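Sensory Methods, Unit 3
Discrimination testing: the triangle test

Reading before class: the chapter on difference tests in the course pack, and the sample worksheet from the Talora tea study.

3.1 Purpose

A triangle test answers one question: can assessors tell product A from product B under the conditions of the test? It does not measure how large the difference is, which attribute carries it, or which product people like better. Those need other methods (Units 4 and 6).

Typical uses are a change of supplier, a change in process, a new package, or a shelf-life check against a fresh control. In the Talora study the only change was the source of the water used for brewing.

3.2 Design

Each assessor receives three coded samples. Two are the same product and one is different. The assessor tastes them in the order given and names the odd one. A choice is required even when the assessor is unsure; "no difference" is not accepted as an answer. Assessors who were guessing should say so in the comments field, which is kept separate from the count.

There are six serving orders: ABB, BAB, BBA, BAA, ABA, AAB. Use all six equally often as far as the panel size allows, and assign them at random. Using only the orders with a single A is a common error in student reports and leaves the design unbalanced.

Codes are random and are changed between sessions. Single letters and low numbers are avoided -- assessors tend to favor the first item in any familiar series.

3.3 Serving conditions

Both products are served in the same type of cup, at the same volume and the same temperature. If the color differs and color is not under test, use colored light or lidded cups. Rinse water is supplied to every place. Plan for 3000 mL in reserve for each session, and draw it all from one source.
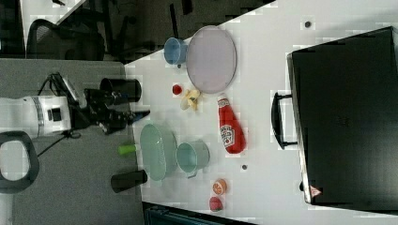
Bheki Ndlovu asked at this point last term whether assessors may go back and retaste an earlier sample, given that the first one is hard to remember by the time the third is swallowed. Either rule is acceptable for tea, but it has to be fixed in the protocol and read out before the session starts. Retasting lowers the load on memory and raises fatigue. For strong or lingering products (chili, mint, bitter extracts) do not allow it.

3.4 Analysis

Under the null hypothesis each assessor picks the odd sample with probability 1/3. The number of correct answers X then follows a binomial distribution with parameters n and 1/3. The test is one-sided.

For a panel of 33, the expected number correct by chance is 11. Compare the observed count with the critical value in the course pack table for a significance level of 5 percent. Decide n and the level before any data are collected.

Failing to reject the null does not show that the products match. If the aim is to show similarity, the panel must be larger and the power must be stated.

3.5 Replication

Repeat tests by the same assessors are not independent in general, so pooling them as new assessors needs justification. The Sabbagh worksheet shows a beta-binomial treatment. It is optional for this unit.

3.6 Exercises

a. Write a serving plan for 33 assessors using all six orders. State which orders are used more often than the rest.
b. Find the variance of X for the same panel under the null hypothesis.
c. The Grondum report claims a "preference for B" from a triangle test. Explain the error in one paragraph.

Hand in worksheets to Hala Akl by the end of February.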